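List home | Archive | By thread | By date | Subscribe

Subject: Re: Flowers in the public reading rooms
From: Liis Vasiliauskas

Dear members,

The Nadville Library Association thanks all branches that returned comments on the draft furnishings policy. The message that opened this thread is quoted for reference.

> The draft bans fresh flowers in all reading rooms. Our branch has
> had them on the front desk for years. Does the ban cover donated
> bouquets, and who pays for the replacements?

The ban covers donated bouquets. Water on wooden furniture was the main complaint in the 61 replies received, and the Jenkins branch has spent almost $2,000 on refinishing its tables. Bare wood surfaces should be oiled twice a year and wiped with a damp cloth only.
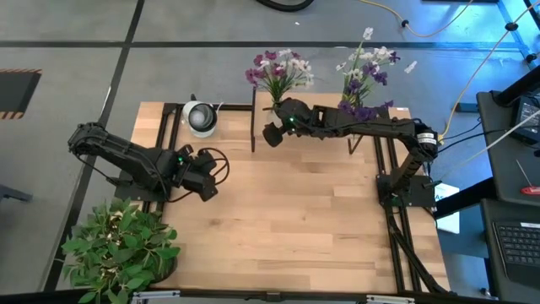
Butcher-block surface in staggered strips.

Each branch may claim up to $250 toward replacements. Receipts should be sent to the Association office with the branch name written on the back. Glass vases already owned by a branch may be kept. Heavy pieces are preferred for desks and low tables — light ones tip too easily when a bag is set down.

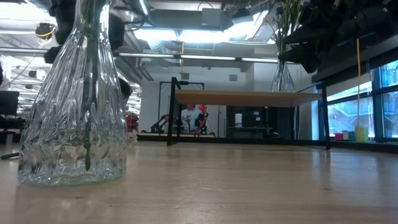
Clear glass vase with a heavy foot.

Branches that borrow vases for receptions should return them to the Zoline storeroom within 2 working days. Food and drink remain limited to the meeting rooms, as agreed in August.

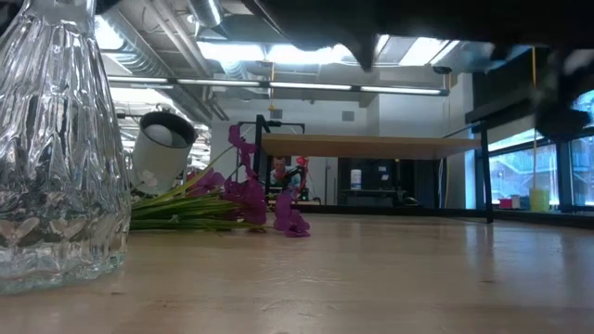

NADVILLE, September 2026 — The revised policy takes effect at the start of the coming quarter. Artificial arrangements are to be dusted monthly. Potted plants are allowed on a saucer, provided that staff agree to water them. 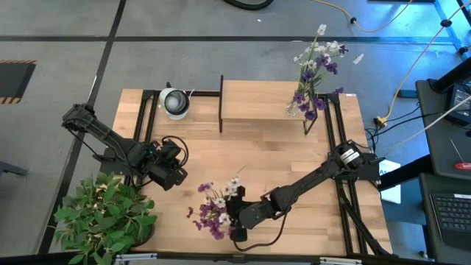 Salamatu Osagie has asked whether the Tivham branch may keep fresh flowers for its annual memorial reading, and suggests that a single day's exception would do no harm to the furniture. The request will be taken up at the next meeting. Other branches seeking an exception should write to this list by Friday.

Liis Vasiliauskas
Nadville Library Association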